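Workshop Tips: Teaching an Arm by Hand or by Remote
Chinyere Danladi, Nwosu Workshop Notes
Updated July 31, 2019

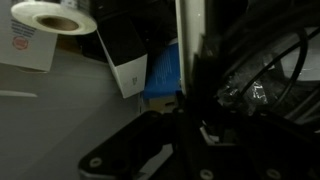

Most bad demonstrations are bad before the arm moves. Set the bench first, then decide whether the task will be shown by hand or by remote, and stay with one method for a whole set of recordings. Mixed sets are hard to sort later.

Choosing the method

Hand guiding suits short reaches, wiping strokes and anything where you need to feel contact. Put the arm in its free-move mode, hold it near the wrist and keep your fingers off the gripper plates. Do not push on the forearm to move the hand. The joints end up in awkward positions and the playback will look it.

Remote control suits longer tasks and tight places where your own arm would block the wrist camera. It is slower to learn. On the Pinent controller, new operators should spend 40 minutes moving blocks between two trays before recording anything.

Cables

Dress the cables with the arm at full stretch, then fold the arm and check the loop again. A loop that is fine at rest can catch on a box corner when the wrist turns. Leave enough slack for a full wrist turn in both directions - more than looks tidy. If you tape a bundle, tape it to one link only. Tape that bridges a joint will pull loose or, worse, hold.

Turn the wrist by hand with the power off and listen. Any scraping means the loop is too low.

Bolts at the gripper

Check the finger plate bolts at the start of each session. Put a paint-pen line across each bolt head and onto the plate. A broken line shows movement at a glance. A plate that has shifted by a hair will spoil every grasp recorded after it, and the fault is hard to find from the recordings alone.

Setting out the objects

Use ordinary stock: cartons, tape rolls, binders. Mark the start position of each with a pencil tick on the bench, and move the tick every ten recordings so the arm does not learn one spot. Dark boxes against a dark shelf are difficult for a wrist camera. Bring the lamp forward or hang a pale sheet behind them.

Tape rolls deserve a separate practice set. Gripped across the rim they hold well. Gripped with one finger in the core they swing, and the release is never in the same place twice.

Pace

Move at half the speed you would use yourself. Pause for one second before closing the gripper and again after. Do not correct a miss by jabbing at the object. Back off, line up and approach again, and keep the recording if the second approach is clean. Recoveries are useful in moderation.

Our carton-lifting set from April had 466 recordings. After review we kept 309. Of the rejects, 46 were lost to a cable crossing in front of the camera, which a two-minute check would have prevented.

Saving and naming

Name the file before you start the next one. Task, operator initials, method, number. The Plorkomia logger will fill in the time but not the method - type "hand" or "remote" yourself.

Park the arm low, with the gripper open, before cutting the power.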